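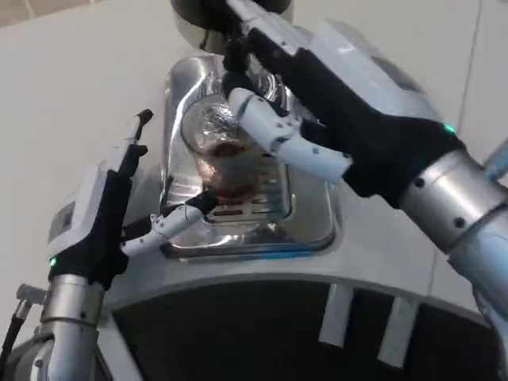 # Cludeck water hardness readings

Tap water hardness for the villages of Posavthorpe and Flotley, with notes on how each reading was taken. The data is meant for people who make tea and coffee at home or in a small café and want to know how often to descale.

## What is in the files

- `readings.csv` - one row per sample, 800 rows
- `taps.csv` - one row per tap, 122 taps
- `notes.txt` - free text from whoever took the sample

Hardness is given in mg/l as calcium carbonate. Older rows were taken in German degrees and converted. The original figure is kept in `raw_value`.

## Columns in readings.csv

| Column | Meaning |
|---|---|
| `tap_id` | matches `taps.csv` |
| `month` | month of sampling, as a word |
| `hardness` | mg/l |
| `raw_value` | figure as first written down |
| `method` | `drops` or `strip` |
| `filtered` | `y`, `n` or blank |

A blank in `filtered` means we didn't ask. Please don't read it as `n`. 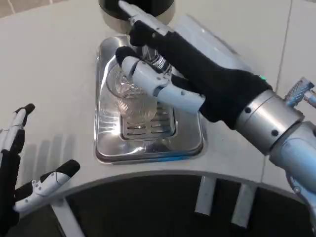 *Page last changed: December*

## How samples were taken

Run the cold tap for a minute, rinse the sample bottle twice, then fill it to the neck. Most rows use the drop test. The strips only give a band, so for those we entered the middle of the band - treat them as a guide.

Samples from machines with their own tank were taken from the tap that fills the tank. The machine outlet gives lower figures if there is a cartridge inside, and mixing the two made the early Flotley rows useless. Those 14 rows have been removed.

## Known problems

- Flotley gets water from two sources and the mix changes. Two readings a week apart can differ a lot.
- Taps on Aguirre Lane were logged under Posavthorpe at first. They are now under Flotley, but `notes.txt` still has the old name in places.
- Very few samples were taken before 7 am.

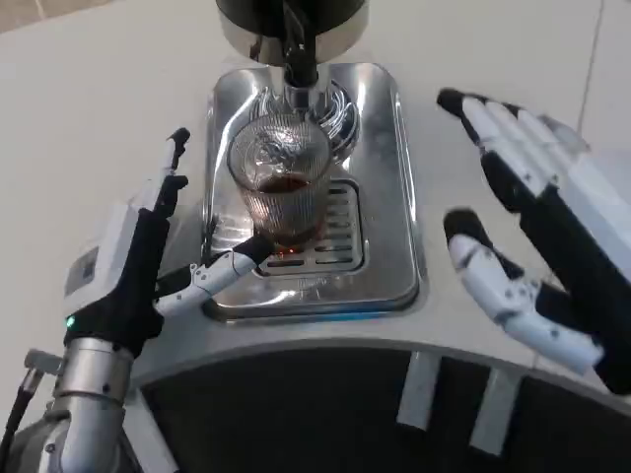 Strip readings also run high when the strip is left in too long. Anything marked `late` in the notes should be left out of averages.

## Using the data

Free to use and copy, with a credit to Cludeck. Corrections go to Rodrigo Quintana through the issues page - give the `tap_id` and the month. New taps are welcome if you can send at least two drop tests from different months.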